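Progress report to the Schouten fund, prepared by Hanneke Willems
12 shares · 4 comments

Since our last report, the toilet display room at Lakdale is taking shape. The toilets stand along the wall, and we have begun to sort the loose parts that came with them. Of the grant, 2,794 euros is spent and 600 euros is kept for the plumber. 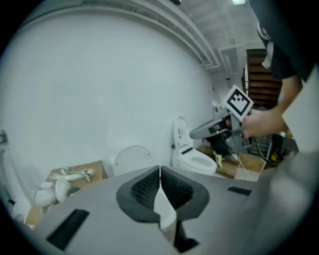

Kristof Van Hecke asked for a parts list before the end of May. Teun Dierckx is writing it, and 33 entries are ready. Some plastic pieces have no number on them, so this work goes slower than we planned.
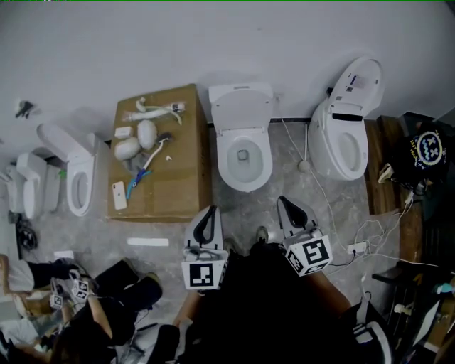

Reading time: 1 minute

For the moment, the spray wands and small parts are laid out on a cardboard box on the floor. We would like to buy a low table for them. The white cables between the toilets and the power strip must also be fixed along the wall before visitors come in. Nathalie Van Acker will ask for a price and send it to you with the next report.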